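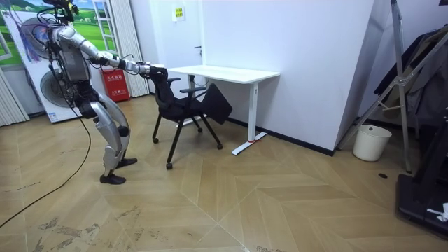
Figure 3. Chair task under evaluation, side view: the gripper holds the top of the backrest.

4.2 Chair Handling with the Trandex Kit

The Trandex manipulation kit was assessed on a caster chair standing at a desk. The vendor's default grasp settings were kept for all 102 trials. Contact height on the backrest was logged per trial - the kit does not store it by default. Figure 4 gives the view from above and behind the chair, with one gripper against the back near its left side.

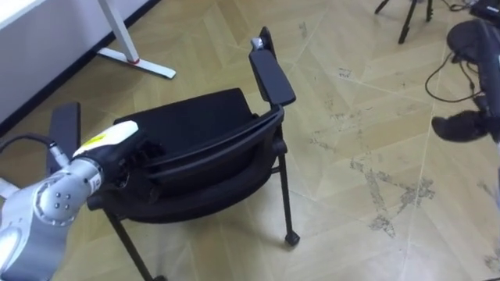

4.3 Setup Effort

Installation took two operators 7 hours, including calibration.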